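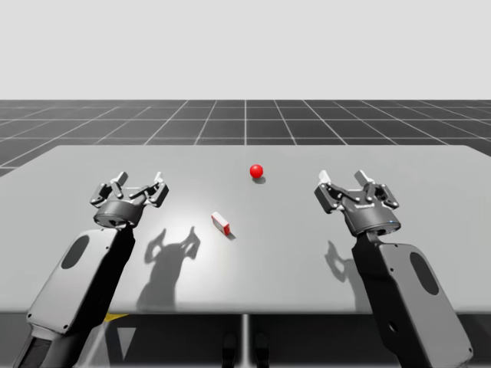
**Gesedham, 3 de abril de 2024**

## Jonas dentro do peixe: por que ele só ora no capítulo 2?

**riku_yokoyama**
Pessoal, terminei ontem o livro de Jonas com o grupo da Katene e estou até agora com ele na cabeça! O homem foge, pega o navio, dorme no porão durante a tempestade (dorme!), é jogado ao mar, e só dentro do peixe é que a gente lê uma oração dele. Os marinheiros pagãos clamam a Deus antes do profeta. Alguém mais ficou impressionado com isso?

**raimo.t**
Fiquei, e muito. O capitão chega a mandar Jonas orar, "levanta-te, invoca o teu Deus", e o texto não registra resposta nenhuma. Só discordo de uma coisa: pra mim a oração do capítulo 2 não é arrependimento. Leia de novo, ele agradece, promete pagar os votos, mas em momento algum diz "errei em fugir".

**Tatsuya Kamata**
> não é arrependimento

Discordo, Raimo. "Na minha angústia clamei ao Senhor" já é o coração voltando. Quem estava fugindo da presença de Deus agora fala com Ele, e fala com palavras de salmo! Querer uma confissão com todas as letras é pedir demais de quem está se afogando.

**raimo.t**
Se ele voltou de verdade, como explica o capítulo 4? Nínive se arrepende e ele fica furioso, pede pra morrer.

**Tatsuya Kamata**
Eu voltei de verdade também e semana passada fiquei furioso por bem menos rs. Conversão não tira o gênio da pessoa num dia.

**haruto_s**
Gente, que conversa boa! Aqui em Plillville lemos Jonas em fevereiro, em 7 encontros, e o que mais pegou a turma foi o final: o livro acaba numa pergunta de Deus e a gente nem sabe o que Jonas respondeu. Passamos um encontro inteiro só nela (e nos animais, "e também muitos animais", acho lindo).

**riku_yokoyama**
Haruto, essa dos animais me passou batida, vou reler hoje mesmo! Vocês usaram algum roteiro?

**haruto_s**
Só a Bíblia e um caderno. Cada um lia o capítulo em voz alta e anotava um versículo.

**raimo.t**
Continuo achando que o capítulo 2 é gratidão sem arrependimento, mas vou ler o Salmo 42 do lado, Tatsuya. "Todas as tuas ondas e vagas passaram sobre mim" aparece nos dois.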